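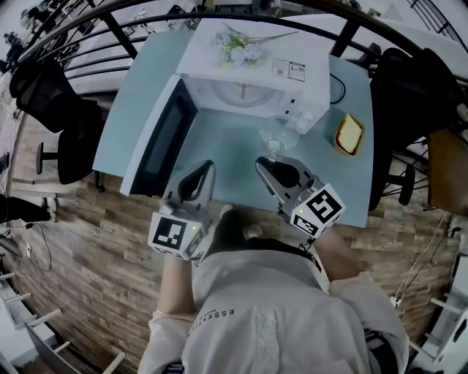
Projet Lelari - aménagement du coin repas, site de Taipe
Rapport d'avancement intermédiaire à l'attention du fonds Vultberg

Temps de lecture : 2 min

1. Objet et périmètre

Le présent rapport couvre la période allant du rapport de lancement à la fin du mois d'août. Il porte sur l'équipement du coin repas, la vaisselle et les abords du garde-corps. Les sanitaires et le local de stockage relèvent d'une autre tranche et ne sont pas traités.

La subvention accordée pour cette tranche s'élève à 4 000 euros. À la clôture de la période, 80 % du montant est engagé. Le solde est réservé à l'éclairage et à la signalétique.

2. Mobilier et appareils

La table à plateau bleu clair est en place du côté du garde-corps. Ce dernier, en métal noir, n'a pas été modifié. Ses barres horizontales et ses montants verticaux ont été dépoussiérés et les fixations accessibles vérifiées. Aucun jeu n'a été relevé.

Le four à micro-ondes blanc est posé directement sur la table. La porte s'ouvre vers la gauche, les commandes se trouvent à droite de la façade. Le cordon noir passe à l'arrière de l'appareil. Sa longueur excédentaire forme une boucle qui déborde sur le côté droit ; la pose d'un serre-câble est prévue, sans incidence sur le budget. L'étiquette blanche avec code QR, collée sur le dessus, doit rester lisible pour l'inventaire. Le bouquet de fleurs artificielles blanches qui occupe actuellement le dessus du four devra être déplacé avant la mise en service, la notice d'exploitation du site imposant une surface supérieure dégagée.

Les chaises de bureau à assise noire en maille restent affectées aux postes de travail. Elles peuvent être utilisées à table à titre provisoire. Le lot de sièges commandé chez Rovenley est attendu en deux livraisons ; la première a été reportée par le fournisseur, sans pénalité prévue au bon de commande.

3. Vaisselle et présentation

Le principe retenu est celui d'un service individuel : un petit plateau rectangulaire beige pour la part de gâteau ou de pain, un verre à pied transparent posé à côté. Le plateau tient près du bord droit de la table, avec le verre entre lui et le four. Cette disposition laisse peu de place à droite lorsque le cordon n'est pas rangé, ce qui confirme la priorité donnée au serre-câble.

L'inventaire de la vaisselle compte 19 références. 2 d'entre elles sont à remplacer pour cause d'ébréchure, le remplacement étant imputé sur la ligne « petit matériel ». Le verre à pied n'est pas empilable et demande une étagère à hauteur libre suffisante. Le plan de rangement a été corrigé en conséquence. 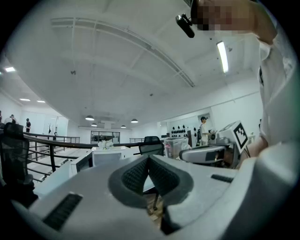

ÉCLAIRAGE ET PLAFOND

Le plafond blanc, à poutres et gaines apparentes, est conservé en l'état. Le bureau d'études avait proposé un habillage partiel des gaines coudées. Cette option a été écartée : elle aurait compliqué l'accès pour l'entretien et dépassé l'enveloppe disponible.

L'éclairage existant associe un tube fluorescent dans un boîtier blanc, des dalles lumineuses encastrées et des suspensions sombres à abat-jour en forme de bol. Les trois types de luminaires ne sont pas commandés séparément, ce qui empêche de réduire l'intensité au-dessus des tables en dehors des heures de repas. Un devis a été demandé pour la séparation des circuits. Il devra préciser :

- le repérage des lignes existantes au tableau ;
- le remplacement éventuel du tube fluorescent par un équivalent LED ;
- la durée de coupure, à programmer avant 8 heures.

Le petit équipement sombre suspendu à un câble, non repris sur les plans remis par le bailleur, fera l'objet d'une identification avant toute intervention électrique.

5. Écarts et points ouverts

Le calendrier présente un retard sur le lot sièges et sur la demande de devis d'éclairage. Les deux retards sont indépendants. Le premier n'empêche pas l'utilisation du coin repas. Le second reporte la signalétique, dont une partie doit être fixée à proximité des interrupteurs.

La question de la capacité électrique reste ouverte. Le raccordement d'une bouilloire sur la même ligne que le four n'est pas autorisé tant que le repérage n'est pas fait - une consigne écrite a été affichée à proximité de la prise.

6. Période suivante

Sont prévus la réception des sièges, le rangement du cordon, l'achat des pièces de vaisselle manquantes et la décision sur les circuits d'éclairage. Une demande de report de la ligne « signalétique » sur l'exercice suivant sera adressée au fonds Vultberg si le devis n'est pas reçu à temps. Les justificatifs de dépense sont joints en annexe A, l'inventaire à jour en annexe B.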